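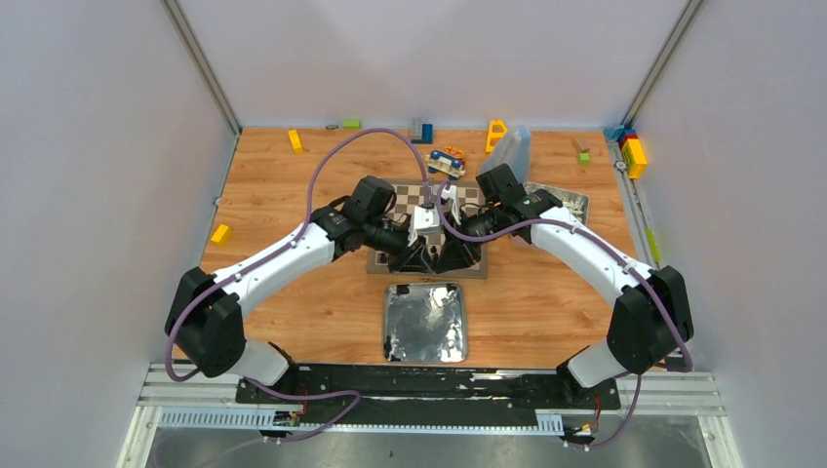 Two arms over the chessboard.

From: Fiifi Darko
To: Nustbridge tennis list
Date: 2019-06-05
Subject: Re: ladder matches and the third set

On the question of the third set, I would keep the match tiebreak for the ladder and play full sets only in the Lorente Cup. My reply to the rest is below the quote.

> Last year we played 256 ladder matches and 19 of them
> were never finished, nearly all on the two back courts
> where the booking runs out. Could we drop the tiebreak
> anyway and play a proper third set? People who lose
> 10-8 after winning more games feel hard done by. Also,
> which balls are we using? I was handed Ridach at one
> match and Darka at the next.

I lost one of those 10-8 matches myself, so I have some sympathy. But a full third set takes a match past the end of the booking, and then we would have a lot more than 19 left over.

For unfinished matches, the score stands as it was when you came off court. Pick it up at the same score within 15 days, same server, same ends. If the two players can't find a time, whoever is ahead in sets takes it. If it is one set all, neither moves on the ladder.

Balls: Ridach for everything until the cup starts in September. The Darka cans were left over from the winter doubles and are fine for practice. The challenger brings a new can and the winner keeps it.

Please send scores to the list with both names and the set scores. I had one last week that just said "won in two."

The gate code for the back courts is now 341 and then the star key.

Fiifi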